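Can a machine put your hat away yet? We're finding out in Mallwood

I'm Saskia Mudgway, I run the household chores work at Standano, and this April we're opening up our results so far (the good and the clumsy!). First up is hanging knitwear on a little black wire rack. 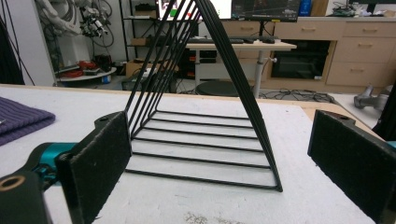
What we've got so far

We're collecting 1000 tries by hand with grippers before the arm gets its turn. A purple beanie is a tricky thing, all floppy ribbing and no handle.
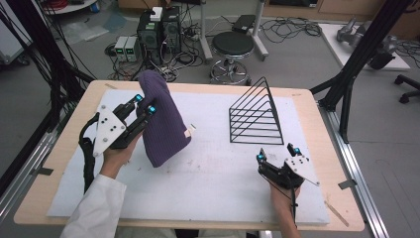
Towels and socks come next, and I'd say full laundry is still a long way off. Want to visit? Write to me at Standano and I'll show you around, any time after 3 p.m.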